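Community Help > Robotics > Collecting demonstrations
Tags: training data, grippers, small datasets

How varied should my tabletop examples be?

Posted by Balakrishnan Salian, Tuesday, 9:40 pm

I'm recording demonstrations for a policy that puts a small wooden piece into a mug. I have 200 episodes so far, all with the same mug and the same piece, with the arm starting from one pose. On the training setup it does fine. If I move the mug a hand's width to the right, the gripper goes to the old spot and lets go there. Do I need a lot more episodes, or different ones? I can record 50 in an evening before I get sloppy. Photo is at the bottom of the page.

Prurier

Different ones. Your model has learned a place on the table and is mostly ignoring the mug. Move the mug before every episode, and turn it so the handle points another way each time. Change the start pose of the arm too. I'd do two evenings like that and train again before recording anything else.

Keep the stuff in the background, but shift it now and then. If the globe and the coffee canister never move, the model can use them as landmarks. Same with the cloth – pull it into new folds between episodes.

Also record some where you begin from a bad position, say off to one side of the rim, and correct. My first set had none of those and the arm never recovered from a small miss.

Hendent

more data. we had 1,175 episodes for a sorting task and it was still getting better when we stopped

Arumugam

Agree with Prurier on the mug. One more thing to check is where you end the episode. If you stop the recording the moment the fingers open, the model sees very few frames of letting go, and it may hover over the mug. Let it run another 2 seconds with the arm backing away. Throw out any episode where you paused to think, or trim the pause.

Comments (3)

Clanden: Would a second mug help or just confuse it?

Prurier: It helps, but get the positions sorted first.

Balakrishnan Salian: Thanks all. Starting over with the mug moved each time, and I'll trim the old ones. 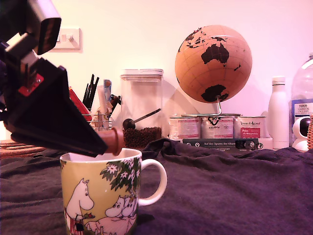
Wooden piece in the gripper, just above the rim of the mug.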